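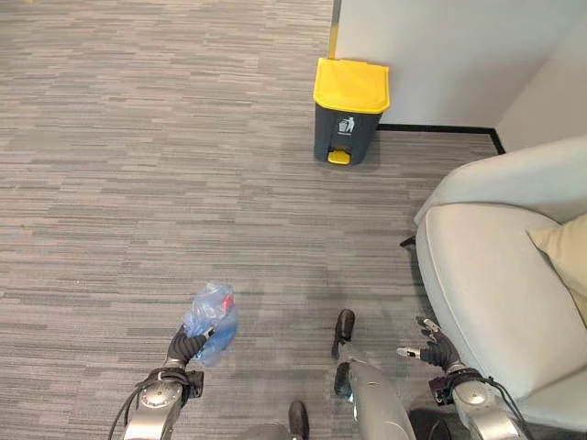

4.3 Recording the litter task

Before you start, finish the glove fitting in 4.1 and the cable check in 4.2. Yes, again, even if you did it this morning.

1. Put the bin against the wall, pedal facing the open floor. Any pedal bin will do, but stick with one bin for a whole batch.

2. Lay a single bag or wrapper on the carpet. Crumple it first. Clear plastic is the hardest thing on the list to see, so the Gardale set has plenty of it.

3. Start the recorder and wait for the second beep. The first beep only means that it heard you.

4. Pick up the litter with the left hand. Keep the right hand open and in view, even when it has nothing to do.

5. Walk to the bin at an even pace. If there is furniture beside the path, leave it there and steer around it. The learner needs armchairs in its life.

6. Press the pedal, drop the litter, step back and stop the recorder.

7. Mark the take "good", "fumble" or "discard". A dropped bag that you pick up again is a fumble. Keep fumbles.

Note: Move the bin or the starting spot after every 5 takes. Our first batch, Alley, had 1,358 takes and one bin position. The resulting policy was superb at visiting that position, bin or no bin.

Note: A full session is 63 takes. You may stop early. You may not do 100 to impress Benedito Tavares, who has to review them.

Caution: Watch the cables at the left wrist when passing an armrest. If one snags, stop walking before you reach for the stop button.

Caution: Do not nudge the bin into place with a foot while recording. The learner will copy you, with enthusiasm.

Uploading is covered in 4.4.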